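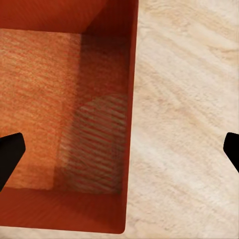

An open box on a cream carpet.

Moving and storage: questions we get asked

Do I need to buy moving boxes?
Probably fewer than the calculator says. We typed a one-bedroom apartment into the Vuletti estimator and it told us to order 130. Vuletti sells boxes. Liquor stores and bookshops will give you sturdy ones if you ask before they get flattened. Pay for the wardrobe kind only if you own clothes that truly can't be folded.

Are plastic rental crates better?
They stack well and they don't need tape. The rest of the sales pitch I'd take with some salt. Read the late fee before you sign. Garrido charges by the day once the rental week is up, and most people are not unpacked in a week, whatever they promise themselves.

What does a "binding estimate" bind?
Less than you'd hope. It covers the items on the list and the conditions on the list. Add a bookcase, or have the truck park down the block, and the price can change. Get the list in writing and read it line by line with the estimator still in the room.

One quote was far lower than the others. Should I take it?
Ask what's missing. Zeyu Shen, who edits this page with me, collected three quotes for the same move in May. The lowest was $1337 and left out stairs, packing materials and the fuel charge. With those put back in, it was $25 cheaper than the next one, and that company answered its phone.

Is the mover's insurance worth it?
The basic coverage usually pays by weight. A television weighs very little compared with what it costs, so work out what you would get for yours before you decide. The extra coverage may be fine, but look for the deductible. Check your renter's policy too. You may already be paying for some of this.
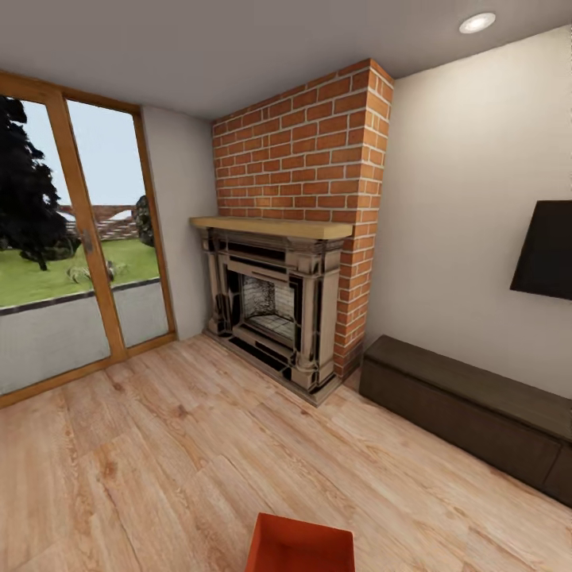
Living room with a brick chimney breast and a wall-mounted TV.

Will the movers take the TV off the wall?
Some will, some won't, and some will do it for a fee they mention on the day. Ask early. Patching the holes is nearly always your job, and your landlord will have views about it.

Do I have to clean the carpet before I leave?
Look at the lease. If it says "professionally cleaned," ask whether a receipt for a rented machine will do. I have seen Pernmont try to take $337 from a deposit for cleaning that the tenant had already paid for. She had photos and the receipt, and she got the money back after two letters.

Are "climate controlled" storage units really that?
Ask for the temperature range in writing. Barus would only tell me "comfortable," and I don't know comfortable for whom. If you're storing garden tools, skip it. For a piano or old photographs, I'd want numbers.

How much should I tip?
Whatever you like. The guides that give a fixed percentage rarely say where it came from.

Page by Senan Daly and Zeyu Shen | Contact us | © All rights reserved | Back to top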